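Flatten It First: Cardboard at the Fodeck Building

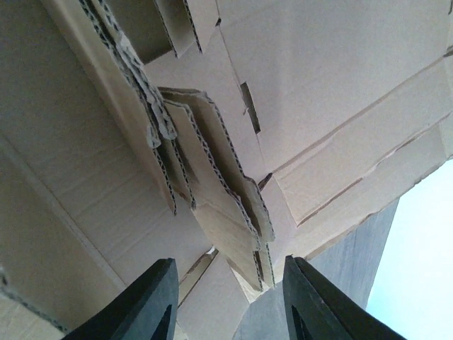
The cardboard pickup at Fodeck changed in November, and the main thing to know is that boxes now have to go down to the loading dock flat. The new hauler, Grelteo, charges by the container and not by weight. A box left standing takes up the same room as a stack of flattened ones, and in the first month we paid for a lot of air.

Ursina Gasser in receiving went through the invoices for last year. The building paid for 605 container pulls' worth of space on the old contract, measured the way Grelteo measures it. She thinks a good part of that was boxes with the tape still on.

What to do with an ordinary shipping box:

Take everything out, including the packing slip and any foam corners. Slit the tape along the bottom seam and along both ends. Push the sides together until the box folds on its own creases. Flaps can stay on. Small strips of paper tape can stay on too, but pull off plastic strapping and put it in the gray bin by the freight elevator.

Large boxes are the ones that cause trouble. The heavy cartons that Aebischer uses for shelving parts are stiff and don't fold well across the middle. If you bend them by force they tear along the fluting, the layers spring back up, and they end up wedged in the chute. Cut them down the corners with the long-handled knife and lay the panels flat. Anything wider than the cart should be cut in half. A rough edge is fine. The mill doesn't care how it looks.

Some other points that came up at the staff meeting:

Torn pieces are accepted. Several people had been putting torn cardboard in the trash because the old hauler refused it. Grelteo takes it as long as it is clean and dry. Put small scraps inside a paper sack so they don't blow across the dock.

Waxed produce cartons from the lunchroom still go in the trash, and so does anything with grease on it.

Please don't stuff boxes inside other boxes. Mathias Kuster found a carton with six smaller ones packed into it, all of them taped, and had to cut them apart one at a time.

Knives are kept on the hook board next to the dock door. Close the blade before you hang one up. Gloves are in the drawer under the board, and Johanna Frei has ordered more in size small.

The Nenia move will add to the pile. The second floor is expecting 1,000 cartons over the winter, and most will come back down empty. Balthasar Berchtold is looking for people to help break them down in the late afternoon, starting at 3:30. A shift is one hour. You can sign up on the sheet outside the mail room. Anyone who needs moving boxes for home can take them from the rack before they are cut, up to 15 per person.

Questions about the dock go to Ertuğrul Sezer at the front office.

Print this article | E-mail this article

Contact the newsletter desk | Copyright Fodeck Building News | Back to top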